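Outdoors > Paddling > Features

10/1/25
By Kylie Ruddock

The first time I paddled the Noonan after dark I hit a sandbar, lost my hat and couldn't stop grinning. I'd been on that stretch of river for years and thought I knew every bend of it. At night it was a whole new place — louder, for one thing, and so much wider!

I've been back most weeks since April, usually putting in at Clerkthorpe and drifting down to the old landing at Ganodley.

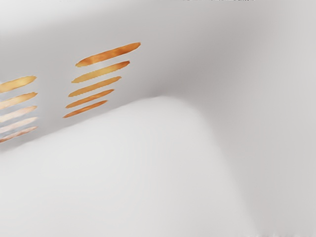
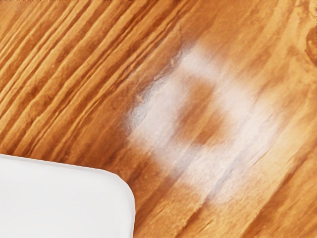
Matilde Moreira thinks beginners should stay off moving water at night until they've done the same run in daylight at least 2 times, and she told me so before I'd even finished asking. Learn where the current pulls, she said, and then go find out how different it sounds.

She's right about the sound. You hear a riffle long before you reach it, and after a few trips you start steering by it. Herons go off like rusty gates. One evening a beaver slapped its tail so close to my bow that I yelled loud enough for Dariusz Marciniak to come paddling back upstream to check on me (he still brings it up).

You don't need much extra gear. I wear a headlamp but keep it switched off most of the way, with a white light in reach in case a motorboat comes along. Your eyes do a wonderful job if you give them time. Everybody wears a life jacket, zipped, and we agree on a whistle signal before we launch: one blast to stop, three for help.

Pick a clear night with a good moon for your first try, and go with people who like to go slow. We raft up in the wide pool below the Clerkthorpe bridge, hold on to each other's boats and pass a thermos down the line. Last month the fog came in while we were sitting there, low enough that I could see Dariusz's head and shoulders and no kayak at all. We stayed until the cocoa was gone, then followed the bank home.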